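Flusix product text set, README

Last change: 2020-09-19
Kept by: Apostolos Liapis, Nirnville

What is inside

Flusix is a small set of sales texts for kitchen and travel goods: water filter jugs, vacuum flasks, lunch boxes with heating, and electric kettles. The texts come from the catalog of the shop Bindell, which gave us permission to share them for study. We use the set to teach students how product claims are written, and how to find the claims that need a proof.

There are 49 product texts in the main folder and 13 more in the folder "extra". The extra ones are older and have many spelling mistakes. We did not correct them -- please do not correct them either, or the line numbers in the notes will not match.

Files

products.csv has one row for each product: id, name, kind, volume in ml, price group, text.
claims.csv has one row for each marked claim. The column "type" can be health, speed, material, size or other.
notes.txt contains the remarks of the two readers where they did not agree.

The volume is the number the seller wrote. For 5 products the title and the text give different volumes. In this case we kept the one from the title and wrote the other in notes.txt.
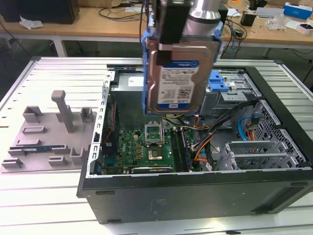

Hard drive in a blue caddy over an open desktop tower.

How the claims were marked

Two readers went through all texts in July, each one alone. After this they met and compared. A sentence like "keeps your tea hot all day" is marked as speed or other, depending on the product, and I agree this is not ideal. The word "healthy" is always marked as health, also when it only stands in the name of the product. Kyriakidis wrote the first version of the rules, and 22 of the marks still follow that version. They have the value "old" in the column "rules".

Known problems

Some flask texts are almost the same, with only the color changed. If you split the set for training and testing, keep these together (column "group").
Prices are given only as low, middle or high.
A few texts have double spaces after the period, which can disturb simple scripts.

Use

Free for teaching and research. Please do not use the texts to sell anything. If you find a wrong mark, send me the product id and the sentence, and I will put it in the next version.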